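Wisel lidded tubs: questions we keep getting

Quick answers, will tidy this page up when there's time. Last added to in April.

What sizes do they come in?
Two at the moment. Small is 380 mm long, large is 602 mm. Measured at the rim, outside edge to outside edge. Inside the base you get a bit less, sides taper. If you're fitting them in a cupboard go by the rim size and leave a finger's width.

Do the lids come with them?
Yes. One tub, one lid, same box. Spare lids sold seperately, order by tub size. Large lids don't go on small tubs, people do ask. 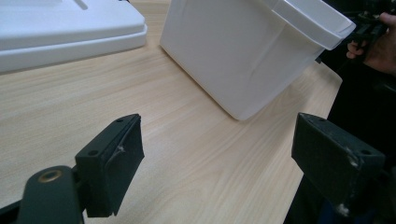 Washing them is easy enough. Warm water, washing-up liquid, soft cloth. No scourers, they leave marks and the marks hold dirt. Take the lid right off and do it flat on a table or the draining board. A white lid with a stepped rim like this one wants an old toothbrush run along the step, and another go in the short groove on the top. Then tip the tub up on its side to drain.

Dishwasher?
No. Lids warp. We've had several back and can't replace them.

Mine smells of plastic.
Normal when new. Leave it open overnight. Still bad after that, half a cup of bicarb in the bottom, lid off, two days, wipe out. After that get in touch.

How do I get the lid off without a fight?
Undo both clips first, one each end. Then lift one end, then the other. Pulling straight up by the handle with one clip still done up is how clips get snapped.

Can I carry a full one by the lid handle?
Up to 8 kg, yes, both clips done up. Heavier than that, two hands under the rim please. Books and tins: under the rim, always.

What fits in the small one?
Tea bags, packets, sewing things, shoe polish, chargers. Small boxes go in nicely if you stand them against the wall of the tub and work inwards. Put the heavy ones in first. 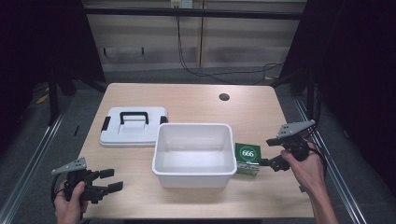
Tall things are where people come unstuck. If it sticks up past the rim the lid won't sit and the clips won't reach, so lay it down or use the large. Don't force it, you'll bend the rim and then it never shuts properly.

Do they stack?
With lids on, three high for the small, two for the large. Empty with lids off they sit inside each other. If they stick together, run warm water over the outer one and twist.

Are they airtight?
No. Fine for keeping dust off. Not for flour or loose rice unless it's in its own bag.

Can I write on them?
Dry-wipe pen comes off, permanent doesn't. Masking tape labels are what we use in the shop.

Do you do bulk orders?
Yes, 200 and over comes straight from the Skorenport warehouse, allow roughly three weeks. Smaller orders go out from us.

My clip has broken.
Clips are sold in pairs, they push on, no tools. Tell us the tub size when you order. Bought from Daneshvar or Nernine? Go back to them first, they hold thier own spares.

Returns?
Unused, with the lid, in the box it came in. Postage is yours unless it arrived cracked, in which case send a photo and keep the tub till you hear from us.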